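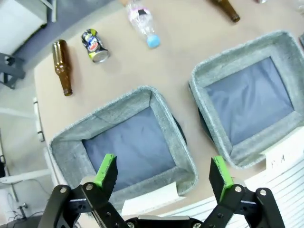 Two grey felt-like bins, one lining apiece.

The council leaflet came through the door in October, and it has been on our fridge ever since, mostly as a threat. It runs to seven panels. Glass goes in one place, tins in another, and yoghurt pots go wherever your conscience sends them.

My neighbour Marama Brunton rinses everything. She once handed me back a jam jar I had already put out – on the grounds that it had "a bit of seed in it". I have lived in this street long enough to know when to say thank you.

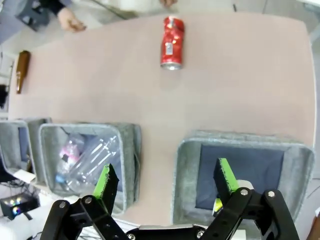
The trouble is that I was brought up by people who kept things. My mother had a drawer of string too short to use, and she used it. Throwing away a bottle still feels like a small failure of imagination, so I put it on the windowsill until the windowsill is full, and then I have a bad evening and clear the lot.

Last month that came to three trips to the bottle bank behind the swimming baths, always at dusk, like a man with something to hide. The noise is tremendous. A woman walking her dog looked at me as if I had drunk it all myself.

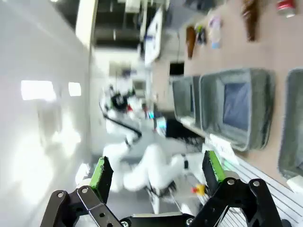
White arm, black cable, a spot of red near the top.

Anyway, the jam jar has buttons in it now.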